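**Grimmont Money Help: progress report to the Saduren Fund**

October 28, 2021

Dear Yoshinori,

Thank you for your patience while we pulled this together. You asked for something short and I have tried, but it has been a busy stretch and there is a fair bit I'd like you to know about (Elaheh has already taken her red pen to it once, so think of this as the slim version!).

As you'll remember, your grant pays for 20 hours a week of debt counselling at our Grimmont office, plus the small no-interest loan scheme we set up so that people have somewhere to go other than the payday lenders on Rashti Street. Both parts are now up and running. The counselling hours have been full since August, and we have had to start a waiting list, which I don't love, but Bijan rings everyone on it himself so that they know they haven't been forgotten.

**The loan scheme**

We have made 30 loans so far. Most were for the sort of thing you would guess: car repairs, a fridge, school uniforms, a bond on a flat. Repayments are coming in well. Three borrowers have fallen behind, and in each case we sat down with them and stretched the term out. We don't charge for that and we don't send stern letters. Elaheh rewrote all of our reminder notices in plain English over the winter and I think they read like something you'd get from a neighbour, which was the whole idea.

One change to tell you about. We had planned to cap loans at a single amount for everybody, but it didn't suit people with a larger rego or dental bill, so we now have 2 tiers. The paperwork is the same for both. I hope you're comfortable with that, and please ring me if you're not.

**Dealing with lenders**

This is slower going. Amirhossein has been writing to lenders on behalf of clients whose fees have ballooned, and some answer within days while others need chasing and chasing again. He has had fees waived for several families, and he keeps a lovely tidy folder of every reply, should you ever want to see how it's done.
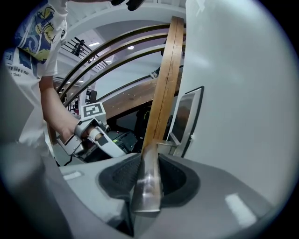

**Spending and what's next**

We are a little under budget on wages, as Bijan started later than planned, and a little over on printing and phones. I'd like to move the wages underspend across to cover a second evening session, with your blessing. The switch to the Clustineo case system is done, and everyone has stopped grumbling about it except me.

Could you let us know about the evening session before we set the new roster? The full accounts are attached.

With warm thanks from all of us,

Esmaeil Nouri
Grimmont Money Help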